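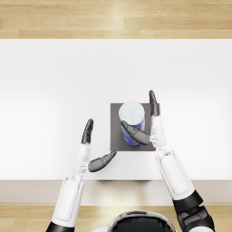 Unit 4: Setting up the two-arm cell in simulation

Reading: Arnley cell manual, section 12. Bring your own copy of the scene file.

Every lab in this unit starts from the same scene: table, mat, one container, two-arm robot. Load it in Memov and save it under your group name before you change anything.

Order of setup

1. Set the table height first. The arms are placed relative to the table, so a later change to the height means redoing steps 2 to 4.
2. Place the mat and note the position of its center. All container positions are measured from that point.
3. Put the container upright on the mat. Let the simulation run for 10 seconds and check that it has stayed put.
4. Move both arms to the ready pose. Check each hand from the overhead view and again from the side. Overhead, a hand above the table looks much the same as one resting on it.
5. Zero the finger joints, right hand first, then left. The thumbs are zeroed separately.

Common faults

Container jumps at start: it was placed slightly inside the mat. Raise it and run step 3 again.

Error 431: a thumb joint is outside its limits. Open the hand fully and repeat step 5.

Fingers close on one side only: the left and right joint tables have been swapped. Reload both from the Bangera folder.

Keep a log of every value you change. Logs are due before the March lab in Rakosmont, room 42.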